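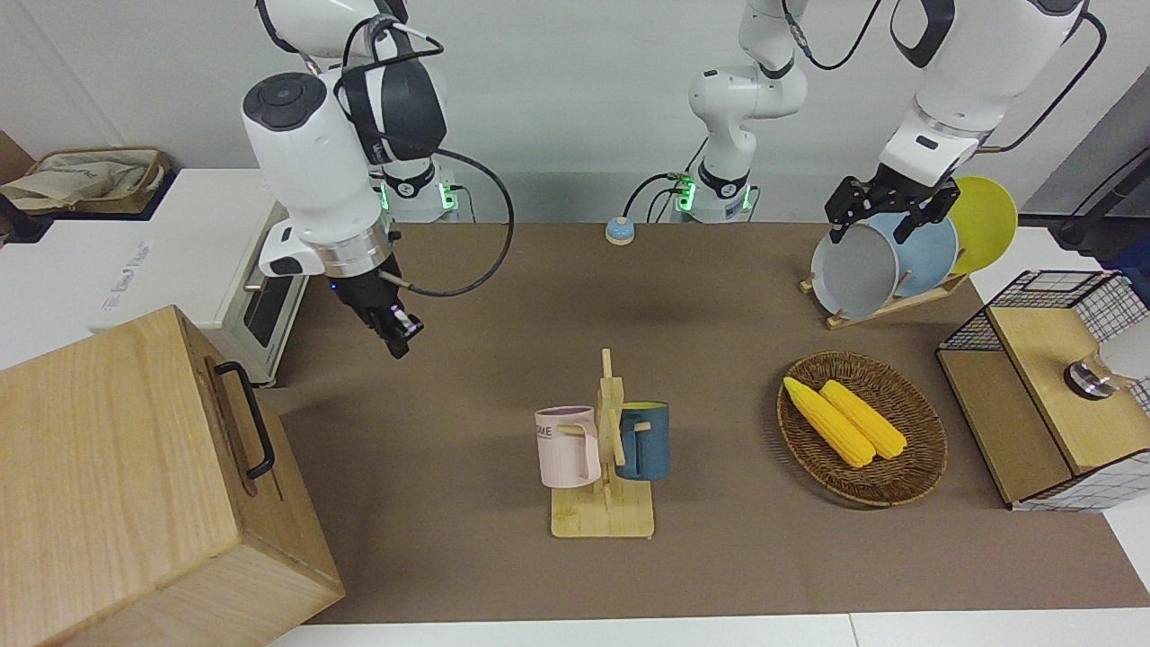 Pikon Gripper Comparison, Kitchen Table Set

Contents
684 teleoperated episodes recorded on a two-arm table at the Oddale lab, for comparing two fingertip designs on the same household objects. Both arms carry a black two-finger gripper. Only the fingertips differ between the two halves of the set.

Maintainers: Rungnapa Thongsuk (hardware), Surachet Noiphan (controller, logging). Labels by Paweena Meesuk.

Fingertips compared
P1 – flat pad, stock length.
P2 – narrow pad with a shallow lip, cut by Nantana Suwannarat to our drawing.
Both arms always wear the same type within an episode. The field tip_type holds P1 or P2.

Tasks
plate_out: grip a plate by its top rim, lift it from the wooden dish rack, set it flat on the mat.
plate_in: the reverse.
mug_off: take one mug from the mug tree by body or handle, operator's choice.
corn_move: move one ear of corn out of the wicker basket.
bell: press the call bell with closed fingers. Used as a positioning check, no grip involved.

The plates are pale gray-white, light blue and yellow. The language field names the plate by color. "White plate" and "gray plate" are both accepted for the first one and have not been merged.

Cameras
One fixed scene camera and one camera stream per wrist. The scene camera was not moved between the P1 and P2 halves. Wrist streams were remounted when the tips were changed, so use the calibration file in the matching folder. Mixing them gives an offset at the fingertip that looks like a controller error.

Controller
Nultitz position controller, version 3, with grip force limited in software. Force limit is given per episode in raw units from 0 to 1000. These are not newtons and we have no conversion for them. Episodes longer than 3000 control steps were dropped before release.

Known problems
29 episodes are missing the left wrist stream. They are listed in missing_left.txt and still have valid joint data.
With P1, plates can rotate about the grip point during the lift. We count this as a success if the plate ends flat on the mat.
P2 tends to catch on mug handles at release. See the note field.
"Left" and "right" mean the robot's own arms. In the scene camera view the right arm is on the left side.
Gripper width reads slightly above zero when fully closed. Kamol Kaewmanee's fix is in the Petchrat branch of the loader and has not been applied to the stored files.

Splits
Train and test are split by operator session, with both tip types in each. Do not reshuffle by episode if you intend to report against our numbers.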